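About Vosodau, and What Happens at an Open Day
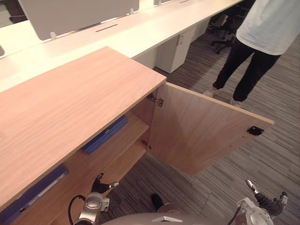 We started Vosodau because we were tired of seeing robots dance. Every trade show had one. The music would come on, the machine would do its shuffle, people would film it, and then everybody went back to offices where the filing still had to be done by hand. Our two-armed robots do dull work in dull rooms: opening cupboards, taking out folders, putting the folders somewhere else, closing the cupboards again. If that sounds like a modest aim, you are welcome to come and watch us attempt it.

Who we are

Vosodau is a small robotics company with a workshop, a demonstration floor and a kettle that trips the breaker if the compressor is running. We program and test two-armed machines for offices, archives and records rooms. The arms, joints and motors are bought in. The software that decides where a door handle might be is ours, as are its mistakes.

The company was founded by Prodromos Makris, who spent the earlier part of his working life fitting kitchens and has strong views on hinges. He will share these with you whether or not you have booked a tour. His argument, then and now, is that anyone who wants a machine to be useful indoors should first spend a few years hanging doors that other people have measured badly. Most of our engineers came by the more usual route through university, and have been made to hang at least one door since.

Why cupboards

A cupboard door is a rotten problem. It swings on an arc, it's held shut by a catch that resists and then suddenly doesn't, and once open it gets in the way of the arm that opened it. The things inside are in shadow. Folders lie flat, which makes them easy for people to store and awkward for a gripper to get hold of. A four-year-old can manage all this while holding a biscuit. Our software took 2863 logged attempts to reach the point where we'd let visitors stand in the same room.

We keep the log. It makes for humbling reading, and the early pages consist largely of the word "door".

The low wood-grain cabinet we use at demonstrations has two blue binders in it, one on the shelf and one underneath. The binders contain nothing of interest. A visitor once asked to see inside one and seemed let down to find old meeting agendas, although they did read several.

The demonstration floor

People arrive expecting a laboratory and get an office. There is grey striped carpet, a long white desk, drawer pedestals and a couple of black office chairs. We did it this way on purpose, having learned that a robot trained on a spotless bench loses its nerve the moment it meets carpet. The carpet stripes caused us a month of trouble by themselves, as an early version of the software kept treating them as edges worth avoiding. We were advised to buy plainer carpet. Prodromos pointed out that customers wouldn't be replacing theirs.

Somebody from our team stands close to the cabinet during each run. It's a good job if you like standing. They watch the arms, reset the door and answer the question about whether it can make coffee. (It can't. We have the kettle.)

What you'll see at an open day

Open days run through the warmer months and again in January, when the building is quiet and no one minds the noise. The doors open at 10 am and the first run begins when the robot is ready, so bring a jumper and some patience.

A typical run has the robot facing the cabinet, working out where things are, and then reaching in. It is slow. We could make it quicker, and in the workshop we sometimes do, but a quick arm near a wooden door is how we came to know so much about replacement doors. Runs fail in front of visitors fairly often. We don't stop the session or turn the lights off. The engineer says what they think went wrong, someone in the audience usually offers a better theory, and we go again.

Groups are kept to 50 people across the day. We tried 200 once, in our second year, and most of them saw the back of a tall man from the council.

School groups are welcome from Year 5 up. Children are by far the toughest audience. They're polite about it, but they have all opened a cupboard before. The teacher at Rahimi College who brings a class each year now asks the students to write down, beforehand, every step in fetching a folder. The longest list so far ran to three pages and included "decide you want it", a step we hadn't programmed.

Who we work with

Our first paying customer was Noltard, a records storage firm with more cupboards than anyone should have. They have let us make a nuisance of ourselves in their back office since the beginning, and much of what our robots know about labels that have fallen off comes from there. We also work with Clatora, who run small archives for local councils and historical societies. Their staff have been generous with their time and frank with their feedback. "It's like watching my dad look for his glasses" is pinned up over the workbench.

Neither of them has let anyone go on our account. We get asked this at every open day, usually by the third question, and it's a fair thing to ask. The robots do the fetching and returning that piles up after hours. When a run goes badly, a person comes in the next morning and finds the binder in the wrong place, much as they did before.

What we believe, apparently

A consultant told us an about page needs values. We spent an afternoon on it and came back with the following: show the thing working or show it not working, answer the question that was asked, and put the binders back. The consultant felt these lacked lift. They're painted on the wall by the sink.

Visiting

Open days are free, but you need to book through the visits page. The demonstration floor is step-free from the car park, and there's a quieter session after 2 pm for anyone who would prefer a smaller crowd. Closed shoes, please. Photos are fine, though we ask that you keep the flash off while the arms are moving, as it upsets the cameras and then we all have to wait.

Parking is behind the building. There is a café across the road that does a decent toastie and closes earlier than its sign says. Morning tea is provided by us, within the limits of the kettle.

If you manage an office or a records room and would like a private demonstration, ring the workshop and ask for Prodromos. We can bring a robot to your premises provided there's a lift or a ground-floor entrance and you have a cupboard you aren't too fond of. Moving the whole kit costs $800 within the metropolitan area, taken off the bill if you go on to hire us. Please don't tidy up before we come.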